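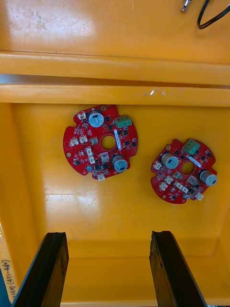

After the Ruins: Household Tips for Unpacking From a Walking and Sightseeing Trip

Posted by Dardo Toledo, July 11, 2018

We walk the old hill sites above Cloltuvia most years and stay at the Clilari guest house, so these notes have built up over a long time. They cover the jobs that wait in the hall when you get home: boots, bags, pottery, copper, textiles and paper. Most need nothing that you won't already have under the sink.

Boots and clay

The clay on burial mounds is fine and sticky, and it sets hard in the tread. Let it dry completely before you touch it. Knock the boots together outside, then go along the grooves with a blunt wooden skewer. A metal tool will nick the rubber.

Wipe leather uppers with a cloth wrung out in plain water. Stuff the boots with newspaper, change it the next morning, and keep them away from radiators. Wax goes on only when the leather is dry right through, and take the laces out first. Laces can go in the wash in a sock with the top knotted.

If the insoles smell, take them out and leave them on a windowsill for a couple of days. Bicarbonate of soda works as well, but shake it out over the bin or it will cake the next time your feet get damp.

Rucksacks

Turn every pocket inside out over the bath. Sand and grit wear through the lining from the inside, mostly along the bottom seam. Wash by hand in lukewarm water with a little soap, never in the machine if there is a coating on the fabric. Hang the bag upside down with all the zips open.

A stiff zip can be eased with the end of a candle. Rub it along both sides, run the slider up and down, and wipe off what is left over.

Glazed and unglazed pottery

Find out which you have bought. The brown bowls from the Değirmenci pottery on the road up to the tomb are glazed inside and bare outside, and the bare part will drink up washing-up water if you leave it in the bowl. Wash quickly, rinse, and stand it on its rim on a folded tea towel overnight. Putting it away damp in a cupboard gives you grey spots that are very hard to shift.

Pottery sold as decorative should be kept for show. Glazes on souvenir ware are not always meant for food, and lemon or vinegar can draw things out of them. If there is no clear word from the seller, use it for keys.

For a clean break in an ornament, brush the dust off both faces and try the pieces together dry before opening any glue. With several pieces, work out the order first. It is easy to shut the last one out. A tray of dry rice or sand will hold the join at the right angle while it sets.
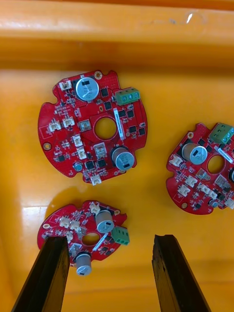

Use as little glue as you can. A thin line on one face is enough, and anything that squeezes out should be left until it is rubbery, then lifted away with a cocktail stick. Wiping it wet only spreads it into the surface. Don't put a mended cup back into use for hot drinks.

Copper and brass

Coffee pots from the market come either lacquered or bare. Rub an inconspicuous spot with a little metal polish on a white cloth. If the cloth goes black the metal is bare and can be polished. If it stays clean there is lacquer on it, so just dust it.

For bare copper that you don't cook in, half a lemon dipped in fine salt does the job. Rinse well and dry at once, into the corners and under the handle, or it will spot again by the evening. Check the inside of a pot before cooking with it. It should have a silvery lining, and where that has worn through to the copper the pot needs relining or a place on a shelf.

Please don't use any of this on old coins. Cleaning ruins them. And if you picked something up at a site, it should not be in your bag in the first place. Hand it in at the nearest museum and tell them where it was lying.

Woven rugs and cloths

Shake them outdoors, then put them in a sealed bag in the freezer for 2 weeks if you have the room. This deals with moth. Let the bag come back to room temperature before you open it, otherwise damp will settle on the wool.

Test the colours before washing. Press a damp white cloth on each one, red above all, and hold it there for a minute. Any colour on the cloth means the rug shouldn't be washed at home. My own red table runner went into a warm wash in February with the pillowcases, and we now have pink pillowcases.

Store wool rolled and not folded, with an old cotton sheet round it. Plastic traps moisture.

Tickets, maps and guide leaflets

Paper that got wet in the rain should be dried flat between sheets of kitchen roll, with a heavy book on top. Change the paper twice on the first day. Glossy leaflets stick together as they dry, so slip a piece of baking parchment between the pages while they can still be parted.

I keep the maps in a box file by region. The big Druvodance trail map never folds back the way it came, and after 17 walks the creases had gone through. Document repair tape on the back holds it well. Ordinary sticky tape goes yellow and leaves a brown stain.

The small stuff

Adaptors, chargers, head torch, spare batteries – these always end up at the bottom of the case and then vanish until next year. Take batteries out of torches before they are put away. Coil each lead loosely and fasten it with a strip of hook-and-loop tape, and don't wind it round the plug, as that strains the wire where it goes in.
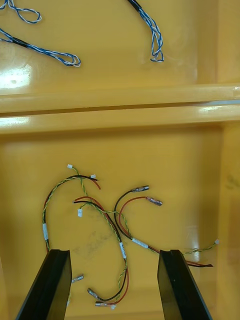
Twisted blue and white wire in a divided yellow bin.

Shallow boxes are better than deep ones for this. Write on the front what is inside, in large letters, and keep travel plugs apart from the household ones.

Photographs

Copy them off the camera before anything else, and don't wipe the card until you have opened a few of the copies. I came back last time with 411 pictures, a good many of them of the same brick doorway. Delete the blurred ones in the first week, while you can still tell the sites apart, and put the place name in the folder title.

Leave the case open in a dry room for a day before it goes back on top of the wardrobe.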